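Ewurabena Quaye
Thread, because my sister asked how the scarf clear-out was going and the answer didn't fit in a text.

I own too many scarves. I'm not giving you the number. I've been to the drawer, I've seen things, and I've come away with a cup of tea and no number.

Background: the drawer stopped shutting in May. I fixed this by not shutting it. Then the drawer above started catching on it, so now I had two drawers I couldn't use and a lot of jumpers on a chair.

Samira Tannous told me the trick is to fold everything into thirds and stand it on end like toast. Samira irons tea towels, so I should have known what sort of afternoon I was in for.

Cotton squares: fine. They fold, they stay folded, they'd do well in the army.

Wool: too thick for toast. Wool is more of a loaf. I've put it in a bag on top of the wardrobe, where I'll forget it until the first frost and then buy another one.

Anything shiny: hopeless. You fold it in half and it's already leaving. I had a very neat stack for as long as it took me to turn round and pick up my tea.

Which brings me to the brown one with the blue flowers.

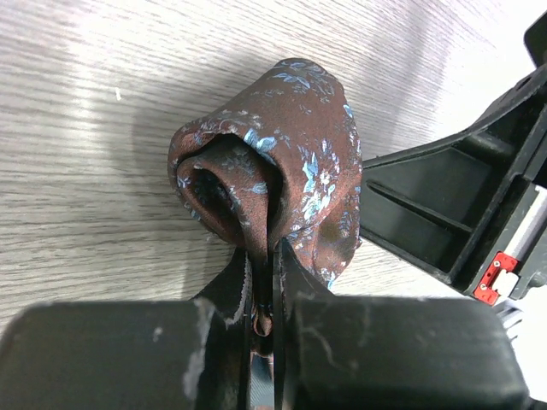

I've folded it into thirds. I've folded it into quarters. I've rolled it, on Georges's advice, and Georges owns one scarf and it's for football. Every time I let go it goes back to being a heap with opinions.

I can't get rid of it either. I bought it off a stall in Jullham on the only warm day of that holiday, wore it on my head all the way along the front and thought I looked like a film star. There's a photo. I looked like I was delivering eggs.

Things I have looked up this afternoon instead of folding: whether you can starch a scarf, what happens if you starch a scarf, flats in Jullham.

Someone is going to say hangers. I had hangers. I had a special one from Trasard with 24 holes in it, and to get out the scarf you wanted you had to take out all the others, like a very slow magician.

Current score. Charity bag: four, one of which I took back out when I saw what it went with. Drawer: shuts, if you lean. Chair: still jumpers.

Khrystyna has replied to say she ties hers in a loose knot and chucks them in a basket, and that she's never thought about it for one second of her life. I've muted Khrystyna.

Update: tried the knot. The knot is very good. I'm not telling her.

Update to the update, 27 knots later: it's quick, I can see the patterns, and the brown one has finally stayed where I put it. It looks like a bread roll with flowers on. I'm calling that folded.

The jumpers can wait. If anyone wants a scarf hanger with 24 holes, it's by the front door, and you don't have to knock.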